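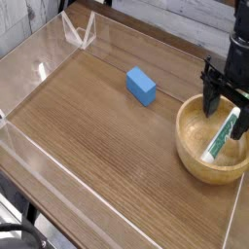 Blue block on a brown wooden tabletop, clear walls around it.

I've been cutting on the Gevstead jog controller since April and I'm kind of smitten! It's a little desktop wheel with five buttons for video editing, and I bought it because my wrist was getting sore from all the mouse scrubbing (a 600-clip wedding will do that to you). The wheel has a nice weight to it, and you can creep along one frame at a time without overshooting.

Setup was less fun. The Londau software wanted two restarts before it would save my shortcuts, and the manual is tiny. My friend Abenezer Shiferaw has the Stüber one and says his worked right away — but he paid a lot more than my $188.

Trimming is where I use it most. For audio I still go back to the keyboard. The cable is too short for a standing desk, so budget for an extension.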